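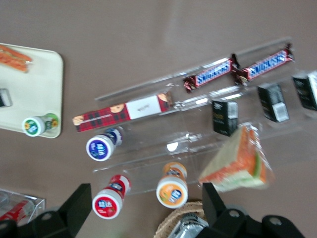 Doltia runner wrote: Same thing happening to me since the update, so please don't close this one yet! I did the stairs with our morning group, 200 of them by the signs painted on the wall, and my watch had every bit of it right up until I hit save. Then the phone app showed a flat line and a very cheerful message telling me I'd had a rest day. I had not had a rest day. My calves can confirm.

Status: Open
Product: Onder watch, Grimwood phone app
Category: Workouts not syncing / elevation missing

Support reply, 9:40 a.m.

Hi there, and thank you so much for adding your report to this ticket. I'm sorry your stair workout went missing, especially one that started before sunrise. I run the bleachers myself a couple of mornings a week (slowly, and with a lot of holding on to the railing at the end), so I know how nice it is to look at that little zigzag on the chart afterward.

First, please don't delete the workout from the watch. As long as it's still listed under History, the data is there and we can almost always get it across. Deleting it from the phone is fine, but leave the watch copy alone for now.

Could you try these for me, in this order?

Open the Grimwood app, go to Devices, and tap the name of your watch. Turn off Auto Merge.
Close the app all the way. Swiping it to the background isn't enough on some phones.
Restart the watch by holding the side button until the logo shows up.
Open the app again, keep the watch close by, and pull down on the Workouts page to start a fresh sync.

If the workout comes in but the climb still says zero, tap Edit, then Source, and pick Barometer. The update switched some people over to Map, and the map thinks a stadium is one flat oval, bless it.

Doltia runner, 12:15 p.m.

Thank you, that was quick! Okay, so I did all of it, and then did it over again after realizing I'd skipped the restart the first time (I was eating lunch and trying to do this one-handed). The workout is back! Start time is right, heart rate is right, and the total time looks good too. The climb is where it gets funny. After I switched to Barometer it gave me 500 feet, and the watch itself says 200. I would love to believe the bigger number, but I've done that same wall of stairs plenty of times and it has never come out like that before. Which one do I trust?

Also, a small thing, but my group board on Yazdani still has me down as absent. We keep a streak going there and I'd hate to lose mine over a settings problem.

Support reply, 2:30 p.m.

So glad it came back! Go with the watch. The phone app had a leftover Map reading saved for that workout, and it looks like it got added on top when you changed the source. To clear it, open the workout, tap the 3 dots, and choose Recalculate. Give it a minute, and leave the app open while it works.

For Yazdani, the board only looks for new workouts, and yours was already marked as sent when it went over empty. Tap Share, then Resend, and it should fill in your morning. If the streak still shows a gap, let me know here and I'll ask their side to refresh your page.

Doltia runner, 5:05 p.m.

Recalculate did the trick, it says 200 feet now, same as the watch. Resend went through too, and the board has me checked in, streak and all! I'm leaving Auto Merge off until I hear otherwise. Is that okay, or do I lose something by doing that?

Support reply, 5:20 p.m.

You can leave it off with no trouble. It only matters if you record with 2 devices at once. I'm keeping this ticket open until the fix goes out in November, and you'll get an email when it does. Enjoy the stairs!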